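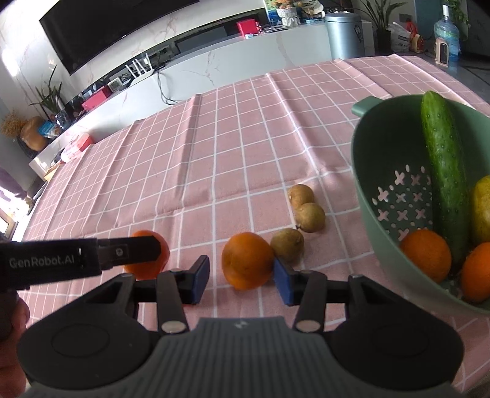 How long should you let marmalade sit before you open the first jar? I give mine three weeks, and I start cheating after two.

My aunt Liudmyla swears by a full month, but she has a cellar and the patience of a stone. I have one kitchen shelf that I walk past twenty times a day, so you can guess how that goes! The thing is, it does taste different if you wait. Fresh marmalade is all sugar up front and then this sharp bitter kick (which I love on toast, but my husband makes a face). A few weeks later the two have sort of made friends.

I made a small batch this time, 430 grams of fruit and 291 of sugar, because last August I went way overboard and we were giving jars to the mailman. Zoia asked if she could cut the sugar down to 200. You can, but it sets softer and you'll want to keep it in the fridge and eat it fast.

Oh, and slice the peel thinner than you think you should. Mine always looks fine raw and then I end up with big chewy ribbons hanging off the knife. Soaking it overnight helps a lot. I skipped that once, when Danylo was coming for breakfast, and he was very polite about it, but he left most of the peel on the side of his plate.

Next up is lemon and ginger, if I can find enough jars with lids that match.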